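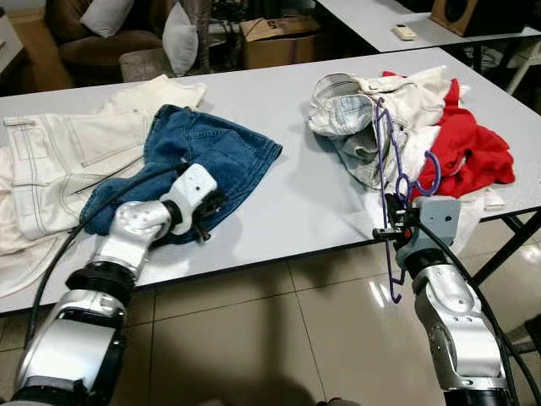 Laluvis Opens Folding Room at Kesham for People Who Own a Chair Full of Clothes

KESHAM, 7/14/18 - Laluvis, the household goods company best known for storage boxes that customers buy and then store, today announced the opening of its Folding Room, a walk-in laundry workshop on the ground floor of the Matwood Building in Kesham.

The Folding Room offers long white tables, good light and a steady supply of hangers to anyone who has ever carried a full basket to the bedroom, set it down and gone to bed beside it. Visitors bring their own clean laundry. They leave with the same laundry, flatter.

The workshop follows a spring survey in which Laluvis asked 50 Kesham households where their clean clothes were at that moment. "In the drawer" did not place in the top 3 answers. The chair won. The floor next to the chair made a strong showing.

Sessions start with jeans, which most people believe they already know how to fold. The Laluvis method has the wearer lay each pair flat, smooth the legs down to the hem, match one leg to the other and fold up from the bottom. Dark denim and cream denim go in separate stacks, a rule the company arrived at through experience and one ruined pair of cream jeans. Pale striped denim may go with either, and has been known to start arguments.

Shirts come next. A white shirt at the bottom of a heap will take on the shape of whatever is on top of it, so the workshop teaches visitors to pull shirts out first and put them straight on a hanger. Bright red items are given their own corner of the table and are spoken of with respect.

Each table comes with a set of colored plastic hangers, purple included, made by Lindholm. Wire hangers brought from home may be handed in at the front desk, where they will join the others.

The room has 6 tables and runs 3 sessions a day. Each session lasts as long as the pile does. There are no washers or dryers on the premises, and Laluvis asks visitors to stop bringing damp towels. The sock-matching table was closed after the trial run and will return in October, once the unmatched socks left behind have been claimed or given up on.

Entry is free with any Laluvis purchase, including very small ones. Children are welcome and may be put to work on pillowcases. Fitted sheets are accepted, though staff can offer only moral support.

About Laluvis

Laluvis makes boxes, baskets, drawer dividers and shelf liners for homes with more clothes than closet. Its products are sold at the Matwood Building shop and through Lindholm stores.

Press contact: Laluvis Press Office, Matwood Building, Kesham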